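Home | Notebook | Bench log | Parts | Contact
Reading time: 1 min

2020-12-02, harness picking, Kivia cell

Third go at emptying the orange bins with the Stukar arm. The Bailly write-up from June says loose wiring is "within reach". I have read it twice and still don't know whose reach they mean.

Log total now stands at 136 attempts. I'm only counting a pick if one harness comes up alone and lands in the tray at the far end. By that rule we have 15. The Plundico script gives a much kinder number as it scores any lift at all, so two harnesses dangling by a spade terminal go down as a win. 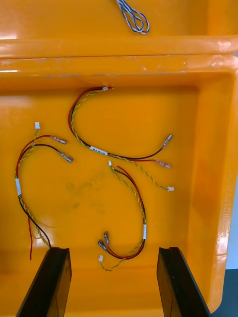 What makes it hard

- Red, black and a yellow-green twisted pair on every one, so colour is no help in telling one harness from the next.
- White connectors and white labels look alike to the detector. It went for a label again this morning.
- Shine off the orange ledge. Try the lamp lower – or turn it off.
- Spade terminals snag on anything.

Three in the tray is the easy case. A full bin is a knot, and a person with cold hands would still clear it before the arm had finished planning. Same feeling I had about the sock-sorting demo.

Next: grip at the label on purpose, slower lift, rerun from attempt 1. Bin stock code is 1623 if anyone needs another.

Contact the bench | © Kivia workshop notes | Back to top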